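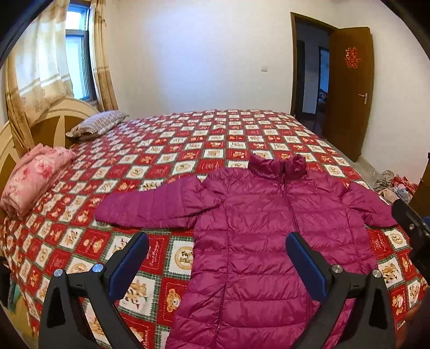
Gripper Day at Mirkcombe: jackets, jaws and a lot of zippers

I went up to the Mirkcombe open day on Monday expecting to spend an hour there. I left when they turned the lights off! The whole afternoon was about hand-held grippers, with visitors free to pick up any tool on the bench and try it on real clothes.

The favorite test was a quilted puffer jacket, and I can see why. The padding is shiny and full of fine wrinkles, the sleeves slide around, and a side pocket zipper has a pull so tiny that you have to slow right down to get near it. Shirts felt easy after that.

I spent longest with two tools. The Gerkham has stiff fingertips and a quick trigger, and it was lovely on collars (you get a good bite on the edge and up it comes). The Camargo is softer at the tips and wants a firmer squeeze, but it held a sleeve through a full fold without letting go, and my wrist was less tired afterward. If I had to take one home, it would be the Camargo, though I'd miss that trigger.

Arlo Delacroix ran the Itine recording table and let me watch my own attempts played back. What a humbling thing! My approach angle was far too steep, and I kept closing early. The group has 1,382 folding clips saved so far and hopes to add about 100 more before the next open day.

Wear short sleeves if you go, as cuffs catch on the linkages. Parking is behind the building, and the coffee is on the second floor next to the camera bench, where I never did get a turn.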